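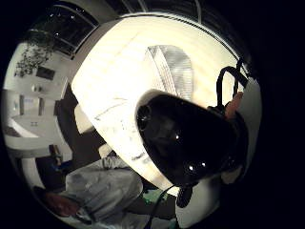
Filed under: Clubs & Projects / Robotics / Minutes

Galum Robotics Club - August meeting minutes

I'm on minutes again, so you get them the way I write them. We started at 7:10 in the evening, ten minutes late because we were waiting on the room key. Enough of us were there to vote on things. Last month's minutes were approved with one fix: I had written that the Toledo trip was paid for, and it is not paid for. It has been agreed to. Sorry to everybody who got excited.

Old business

Money first. We have 2694 dollars in the club account. The full parts list for the Worard arm, as the build group wants it, comes to 2599, and I think all of us did the same subtraction in our heads and went quiet for a second. That would leave enough for pizza and not much else, and we still have the Toledo entry to pay. So we went through the list line by line, which took up most of the first hour (I'm not going to write all of it down, you're welcome). The second wrist motor came off. The nicer power supply stayed on after a pretty long argument. The carrying case came off, then went back on when somebody asked how exactly we planned to get the arm to Toledo, then came off again when one of the parents offered a big padded tool chest. Vote was to spend no more than 800 before the next meeting and look at the rest after that. Passed, one against. The one against would like it noted that the motors have a long lead time and we'll be sorry. Noted!

Grotaline wrote back about the sponsorship. They'd like to see a one-page description of the project and some video of the arm doing something, anything, before they decide. I said I would write the page. I'd be so happy if somebody who knows the gearbox would read it before it goes out - my last description of the gearbox was not a success.

Worard build report

The base and shoulder are together and the shoulder moves without that grinding noise from July. It was a washer. We had the whole joint apart twice and it was a washer sitting on the wrong side of the bearing, so please, if you take a joint apart, put the parts in the tray in order. The elbow is printed but not mounted. The wrist is still a drawing and a lot of opinions.

The pick-up program finished 41 tries in practice before the laptop battery gave out. The group ran it with the foam blocks only, the wooden ones are too slick for the fingers as they are now. There was a good talk about whether to put rubber on the fingertips or change how hard they squeeze. I was on the rubber side. We're going to try the rubber first because we already own it, and the squeeze people get the next two weeks after that. If neither one works we talk about a different finger shape, and I'd rather not get into that tonight or put it in the minutes.

One of the newer members asked why the arm goes back to its home position between every single try, even when it's already close to the next block. Really fair question, and the answer was that we did it that way in the spring and never went back to look at it. She's going to try a version that skips the trip home. Everybody was pretty pleased with this.

Cables came up. They come up every month. Two of the connector ends got pulled out at the last practice, both when somebody walked behind the arm while it was running. The new rule is that the cables get taped to the table before power goes on, and one person stands by the stop button with their hands free and isn't also filming. I know we said this in the spring too. It's going on the checklist this time.

Toledo

The entry form is half done. We still need a team name, and the list on the whiteboard has gotten silly, so we'll vote by email. We also need two adults for the drive. One is confirmed and the second is a maybe, depending on work. The rules say the arm has to set up and run within the time slot with no outside help, which means the students do all of it and the adults stand around behind the tape and keep quiet. We should practice that part too, and I include myself.

New business

A few people asked if we could open the room earlier so there's time to eat before we start. No objections, so it's six-thirty from now on with the meeting proper at seven. Bring your own dinner and wipe the table after, there was salsa on the parts tray.

The spare laptop needs a new battery. It'll come out of the 800.

Somebody would like to start a small group for beginners who haven't programmed anything yet. Big yes from me. We'll need an older student to lead it and a sign-up sheet, and I'll put the sheet by the door.

To do before next time

- Order the approved parts, plus the battery (build group)
- Grotaline page (me)
- Short video of the shoulder moving (anyone with a steady hand)
- Rubber on the fingertips, then run the foam blocks again
- Team name vote by email
- Find that second driver!

We finished at 8:50. Whoever left a gray hoodie on the hook, I've got it.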